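Diston Fixtures Support
Ticket: Rescheduled match still showing original kickoff
Opened: 10/07/2024
Reporter: Kazue Hamada, Tullstead match office
Product: Diston Fixtures, calendar feed and ticket notices
Priority: Medium
Status: Resolved

Issue as reported

Our home match against Minami was moved from a 3:00 p.m. start to 7:30 p.m. the same day. I changed the kickoff in the fixture editor and saved it. The public fixture page shows 7:30 p.m. The calendar feed still shows 3:00 p.m., and some ticket holders got the notice with the old time in it. The notice went to 1,494 addresses. From the delivery report, 273 of them were sent the version with 3:00 p.m.

Steps already tried by reporter

Saved the fixture again with no changes. Cleared the browser cache. Removed the calendar subscription on my phone and added it back. Same result each time.

Support, first reply

Please confirm three things: the time zone set under Club Settings, whether the match was edited from the season view or from the single fixture view, and whether a copy of the fixture exists under the cup competition. Please do not send another notice until we have looked at the queue.

Reporter

Time zone is correct. Edited from the season view. There is a second copy under the cup - it was created when the draw was imported and I did not know it was still there. That copy has the old time. Nothing has been sent since. 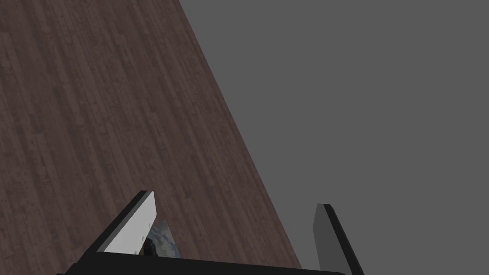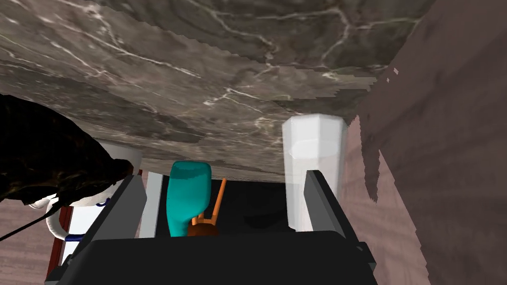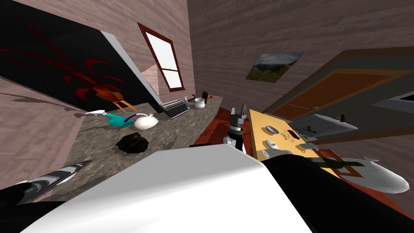
Attachments (3). Last one: black panel with red leaf design, window to the right.

Support, second reply

Reproduced on our test club. When two records share a match number, the fixture page reads the most recently edited record. The calendar feed reads the record with the lower ID, which in your case is the cup copy. The notice builder splits recipients by ticket type, and cup package holders are tied to the cup record. All 273 addresses are on cup packages.

Workaround:
1. Open Competitions, then Cup, then Round 2.
2. Select the Minami match and choose Merge With League Record.
3. When asked which kickoff to keep, select 7:30 p.m.
4. Save, then go to Feeds and press Rebuild.
5. Wait for the rebuild status to read Complete before sending anything.

Do not delete the cup copy by hand. Deleting it detaches the ticket packages and they have to be linked again one at a time.

Reporter

Merged and rebuilt. Feed now shows 7:30 p.m. on two phones and on the office desktop. Sent a corrected notice to the 273. The report has 210 delivered and 63 held with the status "duplicate suppressed".

Support, third reply

The 63 held messages share a subject line with the first notice and fell inside the duplicate window. Change the subject line - adding "Corrected kickoff time" is enough - and use Resend Held. The button is on the delivery report, not in the message editor.

Reporter

Resent with the new subject. All 63 are now marked delivered. The Vivwood scoreboard widget on our home page also had the old time, but it updated after the rebuild without any change on our side.

Resolution

Duplicate fixture record left by the cup draw import. Records merged, feed rebuilt, notices resent. A defect has been logged for the feed and the fixture page reading different records. Until it is fixed, clubs that import the draw should check Round 2 for duplicate match numbers before changing a kickoff.

Closed by support with agreement of reporter.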